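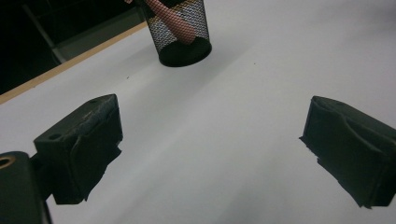 4. Setting up the desktop

Read this section once the frame is bolted together and the legs have been levelled (section 3). You will need the Clanden top, the edge strip, the bag of small screws marked D, a soft cloth and a pencil. Allow 60 minutes if you are working alone.

4.1 Fitting the edge strip

The strip is light wood and runs along the back of the white top. It stops pens and paper from sliding off where the desk does not meet the wall.

1. Lay the top face down on a blanket or on the opened carton.
2. Find the side with the pre-drilled holes. This is the back.
3. Hold the strip against the back edge with the rounded corner facing the floor.
4. Start all the screws by hand before tightening any of them.
5. Tighten from the middle outwards. Stop when the screw head is level with the wood.

Caution: Do not use a powered screwdriver on bag D. The wood is soft and the holes strip easily.

Note: A hairline gap between strip and top is normal in dry rooms. If you can slide a bank card into it, loosen the screws, push the strip home and tighten again.

4.2 Placing the top on the frame

1. Ask a second person to help. The top must be lifted by the long sides, never by the strip.
2. Lower it on to the frame so that the brackets meet the metal inserts.
3. Check that the overhang is the same at both ends.
4. Fix the brackets with the bolts left over from section 3.
5. Leave the desk clear until the next day if you have used the optional felt pads, as the glue needs time to set.

Standard tops are 800 mm deep. If you ordered the deeper Jukach top, the brackets go in the outer row of inserts and the inner row stays empty.

4.3 First clean

The surface is matte and shows fingerprints for the first week or two, mostly along the front.

1. Wipe with a cloth wrung out in warm water.
2. Add one drop of washing-up liquid if the marks stay.
3. Dry with a second cloth, working in one direction.

Caution: No scouring pads, melamine sponges or polish. They leave shiny patches which cannot be removed.

4.4 Pen holder

The black wire-mesh pen holder comes with the Clanden and Subramaniam desks. It stands on the top and needs no fixing.

1. Turn the holder over and check the rim of the base for burrs. Rub off any you find with fine sandpaper.
2. Stick the clear feet to the underside and press each for a few seconds.
3. Stand the holder towards the back of the desk, clear of your elbows.
4. Put tall items in first. Highlighters and thick markers go in cap up.

Note: Ink and pencil dust will fall through the mesh. Lift the holder when you wipe the desk and clean underneath it. Do not drag it, with or without the feet.

If the mesh is pushed out of shape, it can be eased back from the inside with the handle of a wooden spoon. Replacement holders are part number 248.

4.5 Lamp and light

The white top reflects a good deal of light. In a dim room it will look grey or slightly blue, and people sometimes report this as a fault. Check the colour in daylight before you contact us.

Place the lamp on the side opposite your writing hand. With a clip-on lamp, put a piece of card between the clamp and the top. Do not clamp anything to the edge strip.

The Grillero lamp has its own leaflet and is not covered here. Its lead is 1000 mm long, so fit the cable tray (section 5) before you decide where it will stand.

4.6 Checks before use

Press down on each corner in turn. The top should not rock.
Run a hand along the underside of the strip and feel for raised screws.
Open any drawer fully and make sure that it clears the brackets.

If the top rocks, go back to section 3 and level the legs again. Do not pack the brackets with card.

Missing parts from bag D are sent free of charge. Write to Kenza El Idrissi in the spares department, giving the code printed inside the lid of the carton.

Section 4 revised 28 Jun 2018. Replaces the April sheet.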